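**Shape sorting block: which holes to begin with?**

Nazma Kumarasinghe

Hello everybody. I have bought second hand a red shape sorting block for my nephew. It is one thick slab and it has twelve holes on the top, in different shapes. The pieces came in a bag without any paper. He becomes angry after 2 minutes and he pushes everything away. Should I give him all the pieces together, or only a few? 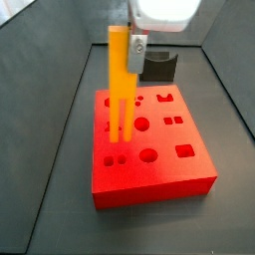 I also would like to know if the difficult holes can be covered for some weeks. The one with the notch, which looks like a crown or a letter M, is hard even for me.

**Mohcine Shehata**

Give him only the round one at first. A round piece does not need turning, so he will succeed quickly. When this is easy, add another shape. With the crown one I would wait until he likes turning things in his hand. For covering, I used paper tape and it came off clean from ours, but please try on the underside before.

**Said Lahlou**

Just let him play, he will learn it. Mine only wanted to throw the pieces until January.

**Youssra Abdel Hamid**

I agree with Mohcine. Also put the block against a wall or in a tray, so it does not slide away when he pushes.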